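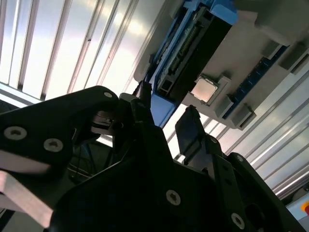
A computer part held in a grey plastic fixture.

Grasstead library stretches laptop loan program after wait list hits 400

GRASSTEAD – The wait list got too long. That's the short version of why the Grasstead Public Library is adding a second round of loaner laptops this November, on top of the ones already going out the door at the Vasseur Street branch.

The library said in a notice to cardholders that 400 households were waiting for a machine when it closed the list last month. Some had been on it since spring. The list reopens at 9 a.m. on the first of the month, online and at the front desk, and people already on it keep their place.

No need to sign up again. The library put that in bold and repeated it twice, so apparently plenty of folks have been asking.

The new laptops are used ones, mostly from offices in Nukton that were replacing their equipment. Nukton is the bigger town, 20 minutes up the highway, and it has more offices clearing out closets than Grasstead does. Machines get wiped, checked over and fitted with new storage before they go on the shelf. Ones that can't be fixed are stripped for memory, keyboards, hinges and screens.

Keyboards are the big one. Crumbs, coffee, missing keys. The library says it would gladly take a box of dead laptops if the keyboards still work.

Money for the program comes from a $1000 gift left to the branch last year, plus whatever the book sale brings in. It doesn't go far. Chargers alone ate a good chunk of it, the notice said, and chargers are also what people most often forget to bring back.

So there is a new rule. A laptop that comes back without its charger counts as still checked out. Cardholders will get a reminder by text or email and then a hold on the account untill the charger turns up. No fines – the library dropped those a while ago and isn't bringing them back – but no new loans either.

Loans run eight weeks. Renewals are allowed once if no one is waiting, and for now somebody is always waiting. Students in the middle of a term can ask for an extension at the desk. Bring something from the school that shows the end date.

One laptop per household. Families with more than one kid in school have complained about that, and the library says it hears them but can't change it while the list is this long. It will look at the limit again in the spring.

Hot spots are a separate thing. Those are loaned for two weeks, have their own list and don't count against a laptop loan. Coverage is decent in town and poor past the Skundon bridge, where patrons have reported dropping off in the middle of video calls. The library is trying out a different carrier for that side of the river and asks Skundon residents to mention their address when they check one out.

Printing from the loaners works at both branches. It does not work from home unless you have your own printer, a question that comes up enough to get its own line in the notice.

What's on the machines: a web browser, a word processor, a spreadsheet program, a video call program. Borrowers can't install their own software. Files are erased when a laptop is returned, all of them, so save to a thumb drive or an online account first. Staff can't get anything back after that. The desk sells thumb drives at cost, and there's a drawer of donated ones that are free while they last.

Anyone who wants to give a laptop can drop it off at the Vasseur Street branch during open hours. Not in the book return, please. Two machines went down the chute over the summer and neither one made it.

Donations should be no more than eight years old. Tablets and phones can't be used. Desktop towers are accepted for parts only, and only by calling ahead, as storage at the branch is one back closet and it's full. Take off passwords if you can. If you can't, the drive gets pulled and destroyed, and the library will give you a slip saying so. Include the charger, obviously.

Batteries that are swollen or leaking should not be brought to the library at all. Those go to the county drop-off behind the fire station, which takes them free in the mornings.

The library is also bringing back its drop-in computer help hours, which stopped when the meeting room was being repainted. They'll be held in the afternoons, 2 to 4 p.m., in the small room next to the children's section. It can get noisy in there. Topics are whatever people walk in with – setting up email, filling out job applications, getting photos off a phone. Staff can't do your taxes or type in your bank password for you.

Help is first come, first served. Last time around the line was longest in the first half hour and there was hardly any wait after three.

Readers may remember the laptop program started small, with a cart of machines that could only be used inside the building. Take-home loans came later, after the school district asked. Since then the branch has logged its 1000th checkout, a mark it passed in September without much fuss. A sheet cake, gone by noon.

The town council is expected to take up the library budget before the end of the year. The branch has asked for a line to cover batteries and chargers, so they don't have to come out of the book sale every time. No word yet on how much. The draft budget will be posted at town hall and on the library website, and written comments can be left at either branch.

Both branches close early the day before Thanksgiving. Laptops due that day can come back the folowing week with no hold placed on the card.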